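Rental Kitchen Walk-Through: My Checklist, With Comments
Clesomstead kitchen, 242 Grukmont Road

I run this every March before the baking classes start up again, and again whenever I feel guilty. Marks are OK, FIX or WATCH.

Smoke alarm, hallway: OK. Loud enough to make the neighbor's dog bark, so I'm calling that a pass.

Fire extinguisher: WATCH. Needle is in the green but the bracket wobbles. I tightened it with a butter knife (I know, I know) and need to go back with a real screwdriver.

Outlets by the sink: FIX. The left one won't trip when I press the test button. I've taped it over and left a message with Granditport, the electricians who did the panel.

Gas shutoff: OK. Turns by hand, tag still readable. I moved the flour bins so you can get to it without climbing over anything!

Hot water at the tap: FIX. It was way too hot at 10 in the morning, so I turned the heater down a notch. Check again next visit.
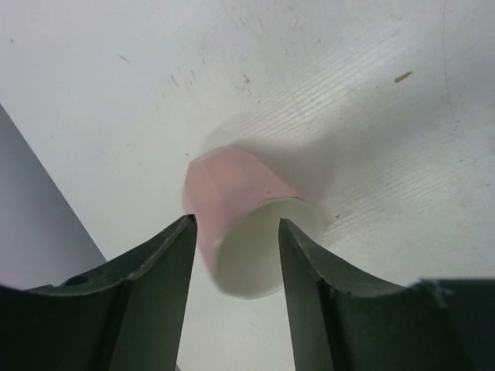
Cups and small dishes: WATCH. I pull everything off the shelf and run a thumb along each rim, because a chip you can't see will find somebody's lip. Three mugs went in the trash this time. The pink cup with the pale inside is one I like for this job — light colors like that make a hairline crack easier to spot, and tipping it mouth down lets you look along the lip. The old Noguchi bowls are so dark that I have to take them over to the window, and I still don't fully trust myself.

Cabinet above the fridge: FIX. One hinge screw is missing. Heavy pans are on the bottom shelf until it's replaced, so please don't put them back up there, even if it looks tidier.

Floor mats: OK, except the one by the oven, where the corner curls. I flipped it over and it curls the other way now. New mat on the shopping list, $41.

Back door: OK. Opens all the way, nothing stacked behind it, light works.

Left to do: outlet, hinge, mat, bracket, water temperature. I'll write in the results on the back of this sheet.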